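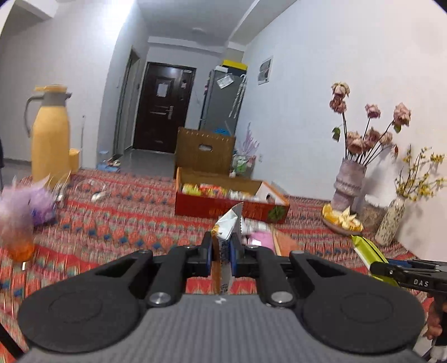
Step 1. Get one box for the snacks

One box, with a flap lid. Ours is red cardboard. Leave the flap open while you sort, you'll be in and out of it the whole time. Do it on the floor, more room than a table.

Step 2. Sort the packets

Dump whatever is in the drawer. Check dates. Anything past February went in the trash at our place, no debate. Then:

- torn or opened packets: eat today or clip shut
- small foil ones: stand them up along the sides
- big puffy ones: last, on top

Don't squash them down. Chips turn to dust.

Step 3. Woven box for the rest

Napkins, straws, spare clips. Get one with a handle slot so you can pull it off a shelf one handed. I got mine from Cledis, Urnell has a similar one but the lid never sat right on it.

Step 4. Drinks stuff together

Thermos jug, its cup, a glass. Keep them in one spot and away from the packets. A clear plastic bowl is good for serving, and it can live with the drinks too.

Step 5. Decorations go somewhere else

Tinsel sheds. Seperate bag, always. Dried or fake lavender stays in a clear container so you dont crush it looking for something else.

Step 6. Floor

Shake out the carpet, then mop round the edges. Crumbs get under the pattern and you won't see them till they crunch.

Whole job is 80 minutes if you don't stop to snack. Put the snack box back on a low shelf, flap facing out.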